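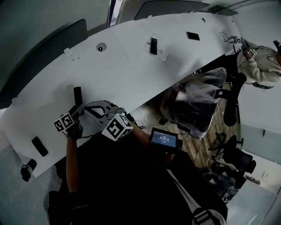 Phones on desks: your questions

Last revised in November. Questions come from readers of the Udorard desk pages, answers are by Sachiko Kawaguchi unless marked otherwise.

Do I really need a phone stand?

Probably not. If your phone spends the day face down while you work, a stand gives it a nicer place to be ignored. They earn their keep if you take video calls on the phone, read login codes off it every hour, or follow a timer. Otherwise save your money.

Are clear acrylic stands any better than the others?

They look tidy on a white desk and that is most of the case for them. Mine picked up fine scratches in the first month from being wiped with a paper towel. Use a soft damp cloth and skip window spray, whatever the packet says.

The Mistex stand is sold as "ergonomic". Is it?

I have no idea what they mean by it and their customer service couldn't tell me either. It holds a phone at an angle. If you find yourself bending your neck to see the screen, put the stand on a book.

Can't I just lean the phone against something?

People do. A mug works until you want the tea. Some thicker phones will stand up on their own edge, but I wouldn't trust one on a shared table where somebody is going to knock a leg or shut a drawer.

Is it bad to leave a phone flat on the desk?

No. Keep it away from the edge and from drinks. The stories about flat phones overheating mostly come from firms that sell stands. A phone charging under a pile of papers is another matter, so move the papers.

What are the round holes in my desk for?

Cables. The plastic ring is called a grommet, and the cap usually turns or lifts out. Measure the opening before you order a replacement. Berisha sells a "universal" one which did not fit either of the desks we tried it on.

My charging cable keeps sliding off the back. Do cable clips work?

The stick-on sort do, for a while. Clean the surface first, press hard, and leave them overnight before you load them. Daichi Fujimoto bought a bag of 200 for the Bridach office and says he has used 30. Buy a small pack.

We have several identical black phones in the office. How do we tell them apart?

Stickers on the back, with a number on each. Different wallpapers sound clever, but somebody always changes them. (Daichi adds — write the same number on the charger, or you will have this conversation again.)

Do desk privacy panels cut down noise?

A little, if they are padded and you are sitting low behind them. Mainly they stop you catching the eye of the person opposite. I would not pay extra for "acoustic" fabric without sitting next to it on a busy afternoon.

Does a white desk show every mark?

Crumbs and pen, yes. Dust shows less than it does on black, which is the one claim in the brochures I'd agree with.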